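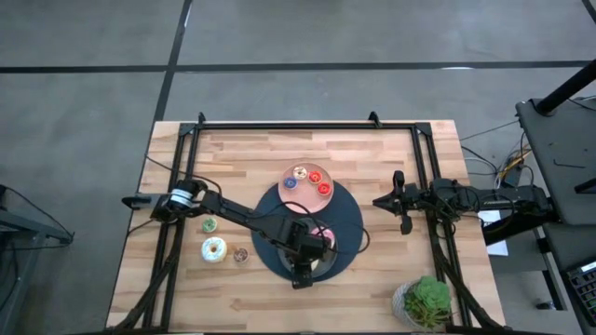
Figura 1. Tablero de listones de madera clara, con plato gris y mantel individual redondo de color azul grisáceo oscuro.

Protección de un tablero de madera aceitada en un puesto de comedor individual

Memoria de proyecto
Autoras: Samah Filali y Nesma Nasr
Asignatura: Materiales y Acabados

1. Planteamiento

El comedor de la residencia Sastis cambió sus mesas plastificadas por tableros de listones encolados, suministrados por la carpintería Polishchuk. A los pocos meses aparecieron marcas en la superficie. Las más frecuentes eran cercos de vasos y de platos calientes, y junto a ellos había rayas finas en la zona donde se apoya la vajilla. La residencia preguntó al departamento si convenía barnizar los tableros o si bastaba con mantener el aceite y poner manteles individuales.

El trabajo se ocupa de la segunda posibilidad. Barnizar obliga a lijar toda la superficie y deja el comedor sin mesas mientras seca, y la residencia prefería evitarlo durante el curso. Nuestro objetivo fue comprobar qué parte del desgaste se debe al roce del plato y qué parte a los líquidos y al calor, y ver en qué medida lo reduce un mantel individual.

No se estudian las manchas de tinta ni los golpes en los cantos, que también existen en las mesas del comedor pero tienen otro origen.

2. Materiales

2.1. Tablero

El tablero de ensayo es del mismo tipo que los del comedor: listones estrechos y paralelos, en tonos que van del tostado pálido al miel, con algunos de un marrón algo rojizo. Esta diferencia de tono entre listones tuvo más consecuencias de las previstas, como se explica en el apartado 4. El tablero llegó lijado y sin acabado.

Como acabado se usó el aceite para madera Brivow, el mismo que emplea la residencia. Se extendieron 100 ml con un paño de algodón, en pasadas siguiendo la dirección de los listones, y se retiró el sobrante con otro paño limpio. Se dejó reposar y se repitió la operación.

2.2. Plato

Se eligió un plato gris de la vajilla del comedor. Pesa 679 g, medidos en la báscula del laboratorio. El anillo de apoyo es áspero al tacto – no está esmaltado – y desde el principio pensamos que sería el responsable de las rayas.

2.3. Mantel individual

El mantel es redondo, de color azul grisáceo oscuro, marca Civton, con un espesor de 2 mm. La residencia tenía varios modelos en el almacén. Se descartaron los rectangulares porque dos puestos contiguos se solapan en las mesas pequeñas, y los usuarios acababan apartando uno de los dos.

El color oscuro tiene una ventaja práctica: contrasta con la madera clara y se ve enseguida si el puesto está montado o falta la pieza. El inconveniente es que las gotas de agua secas dejan un velo blanquecino que sobre la madera apenas se aprecia.

3. Método

3.1. División de la superficie

Se marcaron tres zonas con cinta de pintor por la cara inferior del tablero, para no tocar el acabado. En la primera el plato se apoyaba directamente sobre la madera. En la segunda se apoyaba sobre el mantel. La tercera quedó como referencia, sin plato ni líquidos, y solo se limpió con el mismo paño que las otras.

3.2. Ensayo de roce

En cada una de las dos zonas de uso se completaron 1.000 colocaciones del plato. Cada colocación consistía en apoyar el plato, desplazarlo ligeramente hacia el borde cercano de la mesa, como hace cualquier comensal al sentarse, y levantarlo. El plato se usó vacío. Habría sido más realista cargarlo con el peso de una ración, pero no encontramos un lastre que no se moviera al desplazarlo.

Al terminar cada serie se limpiaba el anillo de apoyo y se observaba la madera con luz rasante. Las rayas se clasificaron en tres grados: no visible, visible con luz rasante y visible con luz ambiente.

3.3. Ensayo de líquidos y calor

Se colocó una cantidad fija de agua, café y aceite de oliva bajo el borde del plato y se dejó actuar durante el tiempo de una comida. Después se recogió con papel absorbente. En la zona con mantel los líquidos se vertieron sobre el mantel, sin levantarlo. Para el calor se llenó el plato con agua recién hervida y se dejó enfriar en su sitio.

El ensayo se repitió otro día con el tablero reaceitado solo en la zona sin mantel, a petición de la residencia, que quería saber si las marcas desaparecían con una aplicación local.

4. Resultados

4.1. Roce

En la zona sin mantel las rayas fueron visibles con luz rasante ya en las primeras series y con luz ambiente al final del ensayo. Son cortas y ligeramente curvas, y se concentran en un arco que coincide con la parte del anillo más cercana al comensal. En la zona con mantel no se observaron rayas en la madera.

Las rayas no se ven igual en todos los listones. En los rojizos destacan mucho más que en los pálidos, aunque al pasar la uña la profundidad parece la misma. Por este motivo tuvimos que repetir la clasificación: la primera la habíamos hecho mirando la zona entera, y el resultado dependía de cuántos listones oscuros cayeran bajo el plato. En la segunda se anotó el grado listón por listón.

4.2. Líquidos

El agua no dejó marca en ninguna zona cuando se recogió al final de la comida. El café dejó un cerco tenue sobre la madera sin proteger, más claro tras limpiar con agua jabonosa pero todavía visible. El aceite de oliva oscureció la madera en una mancha de contorno irregular.

En la zona con mantel el resultado fue bueno con una excepción. Una parte del café pasó por debajo del borde y quedó retenida entre el mantel y el tablero. Como no se veía, se secó allí, y el cerco que dejó es más marcado que el de la zona sin mantel. Sobre este punto se insiste en las recomendaciones.

4.3. Calor

El plato con agua recién hervida dejó un cerco blanquecino sobre la madera. Con el mantel la marca no apareció. Con 2 mm de espesor esperábamos una protección menor, y no descartamos que con una fuente más pesada o con más tiempo de contacto el resultado fuera distinto.

4.4. Reaceitado local

La aplicación local hizo desaparecer el cerco de calor y atenuó las rayas. En cambio, dejó la zona algo más oscura que el resto, con un borde reconocible. Al cabo de unos días la diferencia se había reducido sin llegar a borrarse. La mancha de aceite de oliva no cambió.

5. Discusión

Del conjunto de ensayos se deduce que el roce y el calor se resuelven con el mantel, y que los líquidos dependen sobre todo de cómo se recoge el puesto. Si el mantel se levanta después de cada comida y se seca la madera, el café no llega a fijarse. Si se deja puesto de una comida a otra, el mantel puede empeorar la marca.

La forma redonda deja al descubierto las esquinas del puesto, que es donde suele ir el vaso. Nesma propuso añadir un posavasos y Samah prefería un mantel de mayor diámetro. No llegamos a ensayar ninguna de las dos opciones. En una visita al comedor, un domingo, vimos que bastantes usuarios ponen el vaso encima del mantel cuando el plato es pequeño y fuera cuando es grande.

El tratamiento del anillo de apoyo queda también sin probar. Un lijado fino de la base del plato reduciría seguramente las rayas, pero habría que hacerlo en toda la vajilla y repetirlo con cada reposición.

6. Recomendaciones para la residencia

Mantener el acabado al aceite y no barnizar durante el curso.

Usar un mantel individual por puesto y levantarlo al recoger. Pasar un paño por la madera y otro por la cara inferior del mantel antes de volver a colocarlo.

Reaceitar el tablero completo, nunca por zonas. Junio es buen mes, con el comedor a media ocupación.

Retirar las manchas de aceite de cocina en el momento. Una vez absorbidas solo se eliminan lijando, y en ese caso conviene consultar antes con Polishchuk el grano adecuado.

7. Trabajo pendiente

Falta repetir el ensayo de roce con el plato cargado y con cubiertos, que no se incluyeron en ninguna serie. Falta también comprobar cuánto dura el mantel: tras el ensayo, el de Civton presentaba en la cara superior un arco mate en la zona de apoyo del plato, que no se quitó al lavarlo. El tablero se conserva en el taller, con las tres zonas todavía marcadas por debajo.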